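Week 4 handout: Trying out grippers and cameras in the sim

Notes by Chang-ho Jang, updated in October

Hi all! Last week a lot of you asked why we spend two whole sessions in simulation before anyone gets to touch the real arm. Short answer: I want you to drop things a few hundred times first, and it's a lot cheaper (and quieter) this way. We'll be using the Cesley scene pack, the one with the ceiling-mounted arm and the tabletop with all the holes in it. If you still have the old pack from the first week, please delete it, because the object names changed and your scripts will complain.

1. What you're comparing

Two grippers and two camera setups, so four combinations. The grippers are the Stollance parallel one and the Hofstetter one with the softer pads. Both take the same open and close commands, so you only have to swap one line in the config. Run 500 grasp attempts per combination, which gives you 2,000 in total. My laptop gets through that over a long lunch. If yours is slow, start it before dinner and go do something fun!

Use the same random seed, 212, for everybody. I know it's tempting to pick your own, but then we can't lay the results side by side in class and I get grumpy.

2. Pick your camera before your gripper

I did it the other way round my first year and wasted a week. A close view near the gripper is great for small parts like the gray cube, but big things run out of the picture, and the red platter is the usual troublemaker. A room view gets you the whole arm and the whole layout, and then your tiny objects are only a handful of pixels. Have a look at both before you commit to anything:

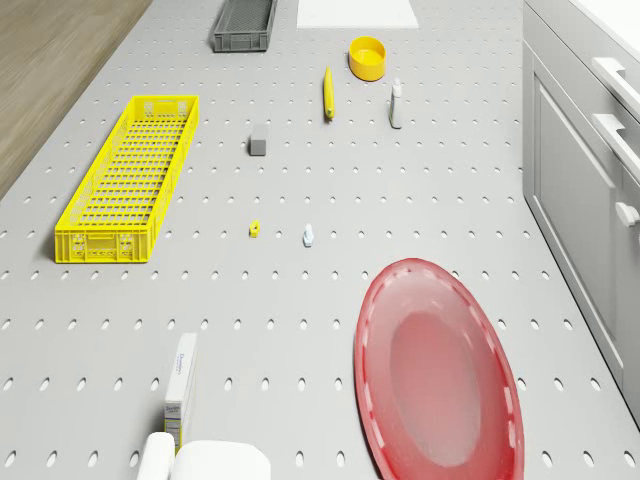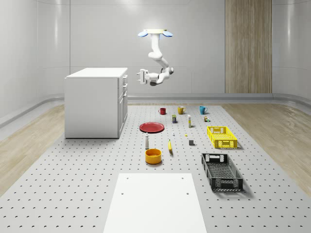
3. Running the trials

Start with the easy stuff. The cube and the banana are good first targets, and you can get a feel for approach height with those. After that, try a mug by the handle, then the bowl by its rim. Leave the crates for last. You can go in from above and pinch a side wall, but the angle has to be right or the fingers land on the rim and just push.

Log these for every attempt: object, approach angle, finger opening at contact, and whether the thing was still held after the lift. Cap each attempt at 3,000 sim steps and count anything longer as a miss. Yes, even if it was "just about to get it" (I've heard them all).

4. What to hand in

One page, please, plus your log file. I'd like a small table with the four combinations and a paragraph on the failures you found most interesting. Name the log with your group number and put it in the Prikberg folder by 5 p.m. the day before class. If your arm does something really weird, save the seed and the step number and bring it along, we'll replay it on the big screen.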